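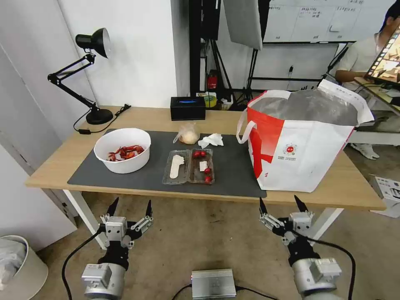 May staff keep food at their desks overnight?
Dry goods may remain at a desk overnight in a closed container. Fresh produce, bread and anything delivered in an insulated bag must be eaten, taken home or placed in the second-floor refrigerator by 6 p.m.

The question above was the one most often put to the Office of Workplace Services during November, following publication of the revised Food at Workstations policy for the Hebden building. The policy applies to all 72 desks on the second floor and to the shared tables in the Holtine Room.

Cherry tomatoes and other cut or washed produce should be kept in a lidded tray. Dried chilies and similar pantry items may be brought in for the monthly shared lunch, but open bowls are to be emptied at the end of the day. Used tissues and food wrappings belong in the covered bins beside the elevators. Desk mats may be wiped down with the cleaner supplied in the kitchen.

Items left in the refrigerator without a name and date will be discarded. Labels are available from Shirley Heywood at the front desk. Requests for an exception on medical grounds should be addressed in writing to Adi Osman, Workplace Services, Room 28.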